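工作台小件收纳与台面维护要点

本文整理家用工作台上螺丝、垫圈、接线端子等小件的分类、存放、标识和盘点方法，兼及白色台面的清洁。适用于台面较小、兼作书桌或餐桌的家庭。
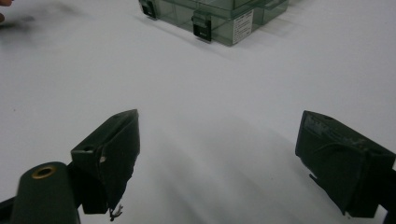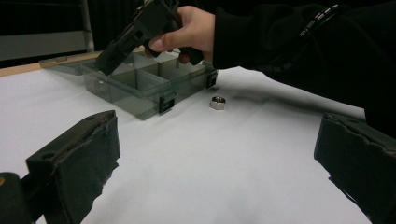
*白色台面；后一张中为半透明烟灰色分格盒，盒盖平摊在桌上。*

## 1. 台面颜色的选择

浅色哑光台面适合处理深色小件。黑色氧化螺丝、深色弹簧、石墨垫片落在白色表面上，轮廓清楚，漏捡的概率低。镀锌件、不锈钢件和透明塑料件则相反，应在深色垫板上操作。

只有一张桌子时，常备两块垫板即可：

- 浅色垫板：处理黑色、深灰、深绿零件。
- 深色垫板：处理银色、白色、透明零件。

高光台面不宜做精细分拣。顶灯在表面形成的反光斑会盖住直径较小的件，改变坐姿后反光斑随之移动，容易看漏。已经是高光台面的，铺一层哑光桌垫，四角用可移胶固定。

照明用两盏灯，左右各一，高度相同。单灯照明时手和工具的影子正好落在工作区，右手操作者应把主灯放在左前方。色温取中性白，偏黄的灯下黄铜件与镀彩锌件不易区分。

## 2. 分格盒的选型

选盒先看隔板，再看盒盖，最后看尺寸。

**隔板。** 固定隔板与盒底一体成型，小垫圈不会从缝隙窜格。可拆隔板可以调整格子大小，但插槽底部常有间隙，存放薄垫片时会混料。处理办法是在隔板底边涂一道中性硅酮胶，放置一夜后使用；以后需要改格，用刀片沿底边划开。

**盒盖。** 合盖后隔板顶边应与盖内面贴合。检验方法：在相邻两格分别放入两种垫圈，合盖，翻转，轻摇，开盖后检查有无窜格。不合格的盒子可在盖内贴一层薄的EVA泡棉，厚度以合盖时略有阻力为准。泡棉过厚会使搭扣长期受力，搭扣根部发白即为疲劳迹象，应更换。

**尺寸。** 同一抽屉内的盒子应使用同一外形尺寸。混用不同品牌时，盒高差几毫米就无法叠放。我用的是Gralgate的浅盒，Guangming Tian用的是Farton的深盒，两者各有用处：浅盒取件方便，深盒适合膨胀管、接线帽等体积大的件。两种不要放在同一层。

**透明度。** 全透明盒便于辨认，但长期放在窗边，里面的橡胶件和尼龙扎带老化较快。带色半透明盒的内容物也能大致看清。橡胶件无论装在哪种盒里，都应存放在抽屉或柜内。

## 3. 分类规则

分类按使用时的查找顺序进行，不按采购顺序。对螺丝，查找顺序通常是：直径、长度、头型、材质。

1. 先按直径分盒。M3一盒，M4一盒，M5和M6可合并。
2. 盒内按长度排列，左短右长。
3. 同一长度有不同头型时，沉头在后排，圆头在前排。
4. 不锈钢件与镀锌件不同格。两者接触本身问题不大，受潮后锌层消耗会加快，外观也不好分。

自攻螺丝与机制螺丝必须分盒。短的自攻螺丝混入机制螺丝后，误拧入铜螺母柱会直接损坏螺纹。

不常用的规格不单独占格，装入小自封袋，袋内放一张写有规格的纸条，再集中放进一个大格。判断标准：过去一年取用不足三次的，按不常用处理。

电气小件单独成盒，不与五金件混放。管形端子按截面积排，热缩管按收缩前内径排。热缩管剪短后的余料，短于一指节的直接丢弃，留着只会占格。

## 4. 每格的装载量

单格装到三分之二高度为上限。装得过满，取件时会翻出邻格，合盖时也会夹件。

以M3×8圆头螺丝为例，我用的浅盒单格放100枚，深盒单格放200枚。超过部分留在原包装内，作为补货库存，放在柜子下层。原包装上的规格标签不要撕掉。

分格盒整体重量也要控制。塑料搭扣和提手不适合长期承受满盒钢件。满载后单手平端感觉吃力的，应拆成两盒。放满钢件的盒子叠放不超过四层，重盒在下。

## 5. 标识

标签贴在盒子的短边外侧，竖放和平放时都能看到。盖面标签在叠放后不可见，只作为补充。

标签内容统一为一行：规格、头型、材质、最低存量。例如：

`M3×8 / 圆头 / 不锈钢 / 30`

末位数字表示低于该数量即补货。家用场合没有必要精确记录现存数量，目测接近最低存量时数一次即可。

打印标签用热敏纸时，避开酒精和暖气。热敏纸接触酒精后会变黑或褪色。长期使用的盒子换热转印标签，或者用油性笔写在纸胶带上，外面再覆一层透明胶带。Skilulance的覆膜标签粘性较强，撕下时用吹风机低温档加热片刻，从一角缓慢揭起，残胶用少量橙油擦除。

橙油及各类除胶剂对聚苯乙烯盒体有侵蚀，会产生雾面和细裂纹。使用前在盒底试一小块，等五分钟再看。聚丙烯盒体一般不受影响。两种材料可从盒底的回收标志区分：6号为聚苯乙烯，5号为聚丙烯。没有标志的，按聚苯乙烯处理。

## 6. 取放操作

- 取件前把盒盖完全打开放平。盒盖半开时容易回弹，碰撞手腕后会带翻盒体。
- 盒子放在惯用手一侧，距桌沿至少一掌宽。
- 一次只开一盒。两盒同时打开时，放回错误最多。
- 小于M2的件用镊子取。钢件可用弱磁镊子，强磁镊子会使小螺丝带磁，之后互相吸附成团。
- 多取的件先放进小碟，工作结束后统一放回，不要随手投入最近的格子。

拆卸设备时，拆下的螺丝不进分格盒。另备一张纸，画出外壳轮廓，在对应位置贴双面胶，把螺丝按原位粘上。同一外壳上常用长度不同的螺丝，长螺丝装入短孔可能顶穿外壳或压伤电路板。

Wen-hsiung Shek建议在桌沿加一条三毫米高的挡边，用自粘橡胶条即可。我试用过一个冬天，滚落到地上的件明显减少，缺点是擦桌子时碎屑会积在挡边内侧，需要用软刷扫出。橡胶条转角处不要连续弯折，剪成45度对接。

## 7. 白色台面的清洁

清洁顺序：先吸，后擦，最后去斑。金属屑未清除就用湿布擦，会在表面留下划痕，嵌入的铁屑遇水后形成锈点。

| 污渍 | 处理 | 注意 |
|---|---|---|
| 金属屑 | 吸尘器细嘴，或胶带粘取 | 不用手抹 |
| 机油 | 纸巾吸附后，用中性洗涤剂擦 | 不要来回摊开 |
| 铅笔、石墨 | 白色绘图橡皮 | 彩色橡皮会染色 |
| 油性笔 | 棉签蘸异丙醇，由外向内 | 漆面先试小块 |
| 锈点 | 柠檬酸稀溶液湿敷十分钟 | 之后清水擦两遍 |
| 胶水残留 | 塑料刮片低角度推 | 不用金属刀片 |

哑光表面不可用三聚氰胺海绵反复擦拭。这种海绵本质上是细磨料，擦过的部位会变亮，侧光下能看出一块光斑，无法恢复。浅划痕不必处理，打磨只会扩大范围。

需要打磨边角毛刺时，用400目水砂纸蘸水轻磨，只磨毛刺，不碰平面。封边条翘起的，清掉旧胶后用接触胶重新粘合，两面涂胶，晾至不粘手再压合。

## 8. 防潮

梅雨季节前，每个盒子内放一小包变色硅胶。硅胶放在空格里，不要压在螺丝下面。变色后取出烘干，烘干温度以包装说明为准。

碳钢件可加一小片气相防锈纸。防锈纸有正反面，处理面朝向零件。含铜件慎用，部分防锈纸会使黄铜发暗，购买时看适用金属一栏。Kaczorowski的说明页上写得比较清楚，其他牌子多数只写“金属适用”，这种不建议与铜件同盒。

已经出现浮锈的螺丝，数量少时直接丢弃。确需保留的，用白醋浸泡，刷净，小苏打水中和，吹干后薄涂一层轻油。高强度螺栓不做酸洗，酸洗存在氢脆风险，外观完好也可能在受力后断裂。

## 9. 盘点与整理周期

每年两次，我放在二月和八月。步骤如下：

1. 逐盒打开，挑出混入件。
2. 对照标签检查最低存量，列补货清单。
3. 倒出格底碎屑，用干软刷清扫。盒体需要水洗时，洗后开盖晾一整天，隔板根部存水最久。
4. 检查搭扣和铰链。铰链为薄膜式的，看弯折线是否发白或开裂。
5. 一年未用的格子腾空，内容物转入自封袋。

补货时尽量买同一批次的整包。不同厂家的同规格螺丝，头部高度和槽深可能不同，装在同一面板上有高低差，批头也要更换。新旧件不混格，旧件用完再倒入新件。

剩余的零散异形件统一放进一个杂件盒，盒子只设一个，满了就清。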